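Home | Topics | How Things Work | Materials | Quiz Corner | Glossary

Bottles, caps and labels: how a small container does its job

A bottle has three tasks. It holds what is inside, it keeps other things out, and it tells people what they have got. Each task is done by a different part. This page covers the body, the cap, the label and the objects that often stand near a bottle on a desk or shelf.

The body

The body is the main part of the bottle. It can be glass, metal or plastic. Clear plastic is common for small amounts of dry goods. It weighs little, and it usually does not shatter if it falls.

Many plastic bottles begin as a short, thick tube called a preform. The preform already has its screw thread at the top. A machine warms it until it is soft and places it inside a hollow metal mould. Air is then blown in. The soft plastic stretches until it touches the mould on all sides, cools there and keeps the shape. This method is called stretch blow moulding.

The thread is not stretched. It has to stay exactly the right size or the cap will not fit. For this reason the plastic at the neck is normally thicker than the plastic in the wall. You can check this by pressing an empty drinks bottle gently, first in the middle and then at the neck.

Clear and coloured walls

A clear wall lets light through, so the contents can be seen without opening the cap. Some contents are spoiled by light, and these are sold in brown or green bottles, or in tins. Stones, beads and buttons are not harmed by ordinary room light for a very long time, so a clear bottle suits them well.

The amount inside can also be judged through a clear wall. Small hard pieces do not fill a bottle completely. There are air gaps between them, because their shapes do not fit together. Round pieces leave gaps even when they are all the same size.

A bottle on a desk

Small bottles are sometimes kept out on a desk and not in a cupboard. A clear one with a white screw cap shows the parts named on this page. The label is green with white Chinese characters and goes round the neck. A white paper insert is inside, and under it is a small pile of dark pieces like pebbles. The bottle stands on a round, dark red coaster.
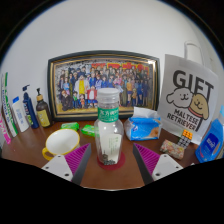 The cap

A screw cap has a thread on its inner side which matches the thread on the neck. A thread is a slope wrapped round a cylinder. When the cap is turned clockwise it travels down the slope, and the top of the cap is pulled tightly against the rim.

The ridges on the outside of a cap run up and down. Fingers push sideways to turn the cap, and upright ridges stop them from slipping. A smooth cap is much harder to open with damp hands.

The label and the insert

A label can be stuck on, wrapped round or hung from the neck. A wrapped label can be read from several sides. An insert is a separate piece of paper placed inside. The wall of the bottle protects it from splashes and greasy fingers, but it cannot be swapped without opening the cap.

The coaster

A coaster is a flat mat that goes between a container and a table. Cold drinks make water form on the outside of a bottle, and this water can leave a ring on wood. With a dry bottle the coaster has a smaller job: it protects the surface from scratches and marks the place where the bottle belongs.

The paper gift bag

A paper bag can stand upright when it is empty because of its folds. A fold makes paper stiffer in one direction. The flat base and the folded sides together form a box that is open at the top. The handles are fixed near the upper edge, where the paper is often doubled over to make it stronger.

Try it: measure the gaps

You will need a clear bottle with a wide neck, enough clean pebbles to fill it, a measuring jug and water.

1. Fill the bottle with water to the top. Pour the water into the jug and write down the amount.
2. Fill the empty bottle with pebbles, sliding them in gently.
3. Pour water over the pebbles until it reaches the top, using a measured amount from the jug.
4. Write down how much water went in. This is the size of the gaps.

If the bottle holds 1000 millilitres and 358 millilitres of water go in with the pebbles, the pebbles take up the other 642 millilitres. Repeat the test with smaller pebbles and compare the results.

Page checked Mon 4 August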